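Can a robot make the drinks yet?

breltolwood_bob
8 replies in and we still can't agree. My dishwasher is the only robot I trust — everything else is a toy.
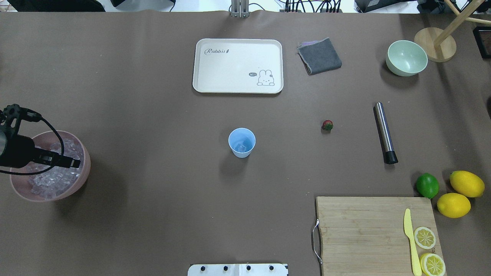

Rochelle Haddad
Moderator, 724 posts

Bob, you're being a grump! Ice from a pink bucket into a paper cup is a proper kitchen job, and ice is slippery stuff. I'd let it have a go at mine. Slicing the lemons I'd keep for myself for now.

nirkano_fan
Scooping, fine. But who wipes up after?

Colton Pelletier
Member
Me, same as always. I still say two years.

breltolwood_bob
Eleven, more like.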